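Desk Sense: what belongs within arm's reach?
Student project report by Innes Buchanan and Calum Skinner
06/02/2024

We started this in October after noticing how much time everyone in our year lost hunting for small things. A desk looks tidy, and you still can't find a clip! So we set out to learn what people reach for while they work, and where it ought to live.

We asked 16 students to keep a tally of every item they picked up. That gave us 400 entries, and sorting them was far more fun than we expected. Pencils and pens won easily, with scissors a long way behind. Binder clips surprised us – they were borrowed all the time and hardly ever put back.

From the tallies we drew up three rules. Things used every hour stay in an open tray in the middle. The lamp goes at the back, on the side away from the writing hand. Anything used less than once a day leaves the desk, although we made an exception for one cheerful item each (paper flowers were very popular).

We tried the rules out on a wooden table with a red lamp, and loved doing it.
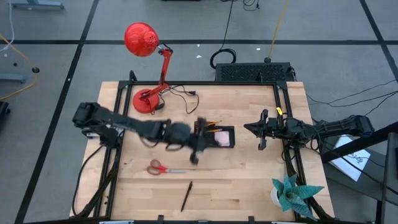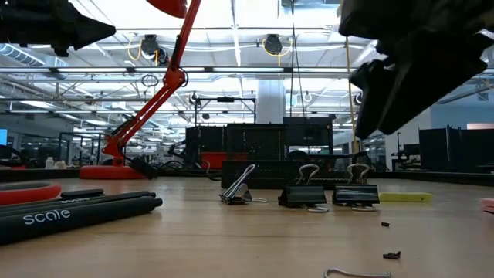
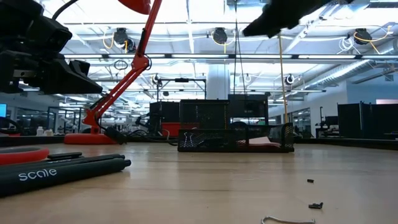 Ishbel Mackay thought the open tray was the best of our ideas but wondered whether left-handed people had been asked, and only 4 of the 16 were left-handed, so we would like to run the tally again with a more even group.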